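Talk notes – "What goes in the box first"

OK, slow down at the start, I always rush. Say hi, say I packed small orders at Trallum for five years and I still have opinions about cardboard.

Open with the paperwork question. Sheet in first or sheet in last? I'm a sheet-first person. Lay it flat on the bottom, then the cable, coiled, then shut the lid.

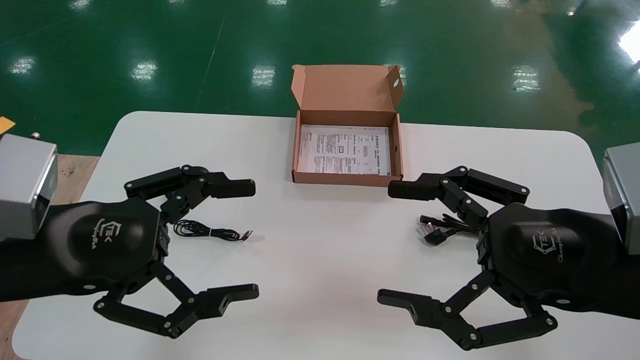 Juwita Yusof wrote back on my draft that she'd put the sheet on top every time, so the customer reads it before pulling anything out. Fair point! Read her comment out loud and ask for a show of hands (give them a minute, people are shy on a Sunday).

Then the Ustton order story. 444 boxes, shallow mailers, and we picked a size with about 13 millimeters too much room. Everything slid. Pause here for the groan.

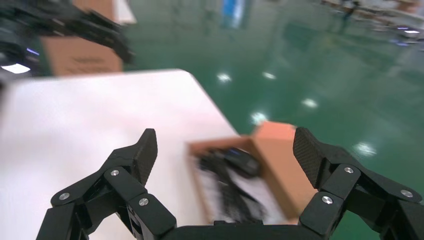

So we went down a size and stopped stuffing paper in the corners, and the packing table got a lot calmer. Mention low front walls – easy to reach over, but a springy cable will climb right out if you coil it loose.

Skip the tape part if I'm past 4 o'clock. Questions, then thank Santoso for the room.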